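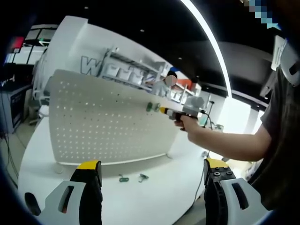 La biblioteca de herramientas de Pons reabre en febrero, y lo cuento con una alegría un poco exagerada porque llevo desde el otoño pidiéndole taladros prestados a medio vecindario. El local nuevo está en la calle de atrás del mercado, en lo que fue la droguería Plenda (los que tengáis cierta edad recordaréis el olor a jabón en pastilla, que por cierto todavía se nota al entrar). Las estanterías viejas se han ido y ahora casi todo va colgado en paneles perforados, de esos blancos con agujeritos redondos en filas y columnas, que a mí me parecen el mejor invento para la gente desordenada. Me he enamorado de ellos, lo confieso, y ya estoy midiendo la pared de mi cocina.

Para quien no la conozca: funciona como una biblioteca de toda la vida, pero con lijadoras. Te haces el carné, te llevas lo que necesitas, lo devuelves limpio y a tiempo, y si se te rompe algo lo dices sin dramas. La cuota anual se queda en 25 euros, igual que antes de la mudanza, y eso que todos dábamos por hecho que subiría. Con el carné puedes tener en casa hasta tres cosas a la vez durante una semana, y renovar una vez si no hay nadie esperando. Las cosas grandes (la hidrolimpiadora, la escalera de tijera, la sierra de mesa) van aparte y solo salen dos días seguidos.

El catálogo ha crecido bastante. Según la hoja que han pegado en la puerta, hay 613 piezas disponibles para préstamo, contando los juegos de brocas como una sola. Una buena parte viene del taller de Pilness, que cerró el año pasado y cedió casi todo lo que tenía en el almacén: sargentos de todos los tamaños, cepillos de carpintero, una ingletadora que pesa como un muerto y una caja entera de formones que alguien ha afilado con muchísimo cariño. Yo ya le he echado el ojo a la ingletadora. Tengo unos rodapiés pendientes desde hace dos veranos y se me han acabado las excusas.

También hay material que no es exactamente de bricolaje y que antes no existía en el catálogo. Una máquina de coser, dos desbrozadoras, un deshumidificador (¡por fin!, los que vivimos en bajos lo agradecemos de corazón), una carpa plegable y una caja con todo lo necesario para empapelar. La máquina de coser ya tiene lista de espera, así que si la queréis para los disfraces yo me apuntaría cuanto antes, que luego vienen las prisas y los lloros.

Lo que más me interesa a mí, de todos modos, son los talleres. En el local antiguo no cabían más de cuatro personas sin darse codazos, y aquel curso de enchufes en el que estuve lo hicimos prácticamente en el rellano. Ahora hay una sala al fondo, donde la droguería guardaba las garrafas, con mesas de trabajo y buena luz por la mañana. El programa de primavera empieza con lo básico: colgar cosas en la pared sin destrozarla, cambiar un grifo, arreglar una persiana que se ha quedado a medias. Después vienen reparación de bicicletas, restauración de sillas y uno de silicona y juntas de baño al que pienso ir con libreta. Los talleres cuestan ocho euros para quien tenga carné y doce para el resto, materiales incluidos. Son de seis de la tarde a ocho y media, y hay que reservar en el mostrador o por teléfono.

El dinero de la obra ha salido de varios sitios. Una parte la puso el ayuntamiento, otra llegó del premio de barrios que se ganó el año pasado con el proyecto Vureo (aquel plan de reparar en vez de tirar, el de las pegatinas verdes en los contenedores) y el resto se juntó con aportaciones de vecinos. Se pidieron donativos pequeños y respondieron más de 1.000 personas, que para un pueblo como el nuestro es una barbaridad. Yo di lo que pude y además una caja de tornillos heredada de mi abuelo, ordenada por tamaños en botes de mermelada. La aceptaron muy serios, con recibo y todo.

No todo el mundo está contento, que también hay que decirlo. En la ferretería me comentaron, con bastante retranca, que a ver quién va a comprar ahora un taladro. Mi impresión es que pasa un poco al revés: desde que saco herramientas prestadas compro muchos más tacos, más lija, más cola y más pintura que en toda mi vida. Pero entiendo el recelo, y me habría gustado que se hablase con los comercios antes de elegir un local tan cerca. El otro asunto es el aparcamiento. La calle es estrecha, la zona de carga se llena temprano y salir de allí con una hormigonera no va a ser plato de gusto para nadie. Han pedido una plaza de parada corta delante de la puerta y todavía no hay respuesta.

El horario cambia un poco. Abrirán por las tardes, de cinco a ocho, y también alguna mañana que aún está por decidir. Las devoluciones se podrán hacer fuera de horas en un cajón con llave, solo para piezas pequeñas; por favor, nada de meter ahí la lijadora a presión, que ya nos conocemos. Los carnés antiguos siguen valiendo hasta que caduquen, y los que teníais préstamos pendientes cuando cerró el otro local podéis devolverlos sin recargo durante todo el primer mes. Quedan 69 cosas por volver, según me dijeron en el mostrador, entre ellas una carretilla. Si alguien tiene una carretilla en el patio y no recuerda haberla comprado, que mire debajo, donde va la etiqueta.

El día de la apertura habrá chocolate a partir de las once y se podrá ver la sala del fondo. También recogerán herramientas donadas, siempre que estén enteras y, si son eléctricas, que conserven el cable original. No cogen pintura empezada, ni disolventes, ni botes sin etiqueta. Para hacerse el carné hay que llevar el DNI y un recibo a nombre de quien lo pida, y los menores de edad necesitan que venga un adulto a firmar. Yo estaré por allí desde primera hora, rondando la ingletadora.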